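The grip that wouldn't let go

A fault at the Divton workshop has changed how one small team writes its stop routines

The first vase to break at Divton was a cheap one, and it broke quietly. An arm had lowered a stem into the neck, the software had logged the placement as complete, and the fingers stayed shut. When the arm moved off to its next pick, stem and vase went with it. The vase left the table, tipped and hit the floor 2 metres away.

Odusine, the company behind the project, wants a pair of arms that can sort and arrange flowers for event halls. Artificial stems are used for the trials. They don't wilt, and they behave the same way in October as they do in April.

The engineers went back through 610 logged placements and found 121 in which the release command had been sent but the fingers had opened late. Most of those did no harm, as the delay was over before the arm began to travel. 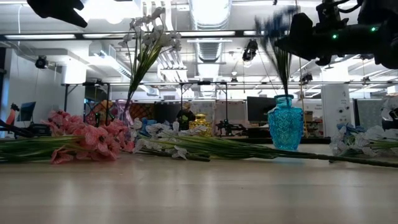
What caused the gripper to open late?

The release command shared a queue with the force readings. When the fingers met a lot of small changes in pressure, as they do on a bunch of thin stems, the readings filled the queue and the command waited its turn.

The controller came from Rashti, a supplier in Dovport, and was working as its manual said it would. Odusine had chosen the shared queue during an early build and never gone back to it.

The repair took 2 days. Release commands now have their own channel, and the arm can't travel until the finger sensors report an open grip. If the report doesn't come, the arm holds its position and a person has to clear the fault by hand.

The stop button was a separate matter. Pressing it cut power to the arm but left the fingers closed, a sensible setting for heavy parts and a poor one for a hand caught beside a glass vase. Staff now carry out a release check at the start of each shift, and the manual opening lever has been painted yellow.

Trials have started again at a lower travel speed. Glass is still in use on the tables, and closed shoes are compulsory.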